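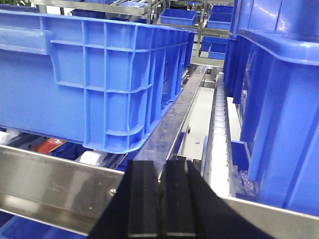 Rutilio Magaña has loved crates for most of his working life, and he'd like you to love them too. We met at seven in the morning at Denen, the depot where he looks after everything that rolls, and he was talking before I'd got my coat off.

"People look at a plastic crate and see a box," he says. "Look at the ribs! Every one of those is doing a job. You could make the walls flat and twice as thick and it would still sag in the middle once you filled it."

The blue ones are his favourites. The depot owns 3,922 of them, bought in batches over the years, and Magaña reckons he can tell an old batch from a new one by running a thumb along the rim. "The old ones go a bit chalky. The good ones stay smooth. I've had crates come back after 30 trips and you'd put your lunch in them."

He came to Denen from Clullier, a bakery supplier where the trays were carried by hand — "my back remembers," he says — and the first thing he did was ask for more rollers. A full crate on rollers will go with a push from one finger, he tells me, so long as the base is clean and the rail beside it is straight. Scuffs on a guide rail don't bother him at all. "Scuffs are fine, that's just work. A dent is different. A dent will catch a corner, and then you've got a queue behind it."

Where the load needs to be steady he prefers a belt made of small linked plastic pieces. If a piece breaks you knock out the pin, swap it and carry on. He and Higinio Maldonado, who works the late shift, once replaced 47 in a single tea break, and he is still delighted about it.

"Higinio timed us," he says. "He'll tell you he did most of them. He did do most of them."

Washing is the part he'd most like to talk about (I had to steer him back twice). Warm water first, then a soft brush into the corners of the handle recess, where the dust packs in. Crates dry upside down and on a slant. In March he set aside 337 that had gone past saving, and he has plans for those too: a neighbour wants a few for seed potatoes, and the rest will be ground up and moulded again.

"So they come back as crates," he says. "Isn't that brilliant?"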